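**Equipment Planning: Progress Report to the Lotunby Fund**

Submitted by Kamran Nikzad, Condari Manipulation Laboratory
Reporting period ending in January

Work during this period centered on the equipment schedule for the second bench station. The specification is complete, and two suppliers, Shojaei and Nedix, have returned written quotations. Both meet the reach and payload requirements in the grant agreement. The Nedix quotation includes replacement gripper fingers and a longer warranty, and the laboratory recommends that it be accepted.

The second station will follow the layout of the first: two arms facing each other over a matted work area, a camera on each arm, and an operator desk within reach of the table. Keeping the same layout allows spare parts to be shared and avoids a second round of fixture design.
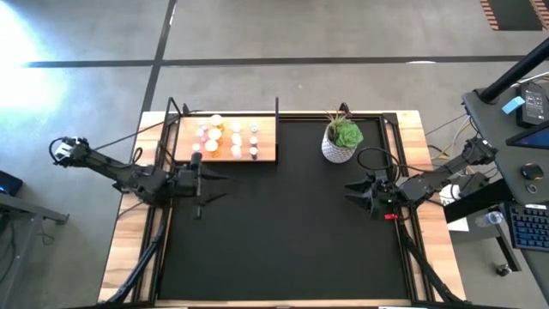

*Figure 1. Bench station with small cylindrical items on a wooden board and a potted plant at the back of the mat.*

The first station completed 439 logged sessions in the period against a planned 400. Small-object handling accounted for most of them. Gripper fingers wore faster than expected, and 19 were replaced. The original budget allowed for 12. The consumables line for the coming year has been raised accordingly, with the increase drawn from the travel line.

**Spending to date**

| Item | Budget | Spent |
|---|---|---|
| Gripper fingers and spares | $1,200 | $1,900 |
| Cables and connectors | $800 | $767 |
| Frame parts | $2,500 | $2,310 |

No purchase order for the second pair of arms has been issued. Nedix has stated a delivery time of 45 days from receipt of order, and its quoted price is held until the end of March. Floor space has been assigned, but the electrical work is still awaiting a date from the building office.

**Approval requested**

The laboratory asks the Fund to approve the following before the next quarterly meeting:

- release of the second equipment payment
- transfer of $700 from travel to consumables
- purchase of one spare wrist camera, to be kept on site

Copies of both quotations are attached. Questions on the schedule may be sent to Mr. Nikzad.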